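Lunch Corner: The Basket Comes Back

After a quiet spring, the second-floor sandwich basket at Salminen House is running again, Tuesdays and Thursdays from 11:30 until it's empty. In March we tried the vending machine from Dronda. It took two dollars from most of us and gave back a granola bar to a lucky few, so we have returned to wicker. 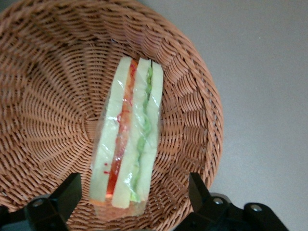 Tuulikki Aaltonen is making the sandwiches again, 16 a day, and she has asked me to pass on a few things. Orders go on the clipboard by the Skovon Room door before 4 the afternoon before. Writing "surprise me" is no longer accepted — last year it led to hard feelings over sardines. The regular is still the triple-decker, three slices of bread with tomato on one side of the middle slice and lettuce on the other, and it goes out in clear plastic wrap so you can see what you're getting before you commit. Please look with your eyes. Squeezing is how the tomato ends up in the bread.

Names are on the sign-up sheet and nowhere else, so take one if you ordered one. Two if you ordered two. The Wanik Street people are welcome to join in but must use their own line on the clipboard, and legibly.

The basket itself stays on the counter. It is not for mail, keys or the umbrella that has been living in it since winter. The umbrella is at the front desk.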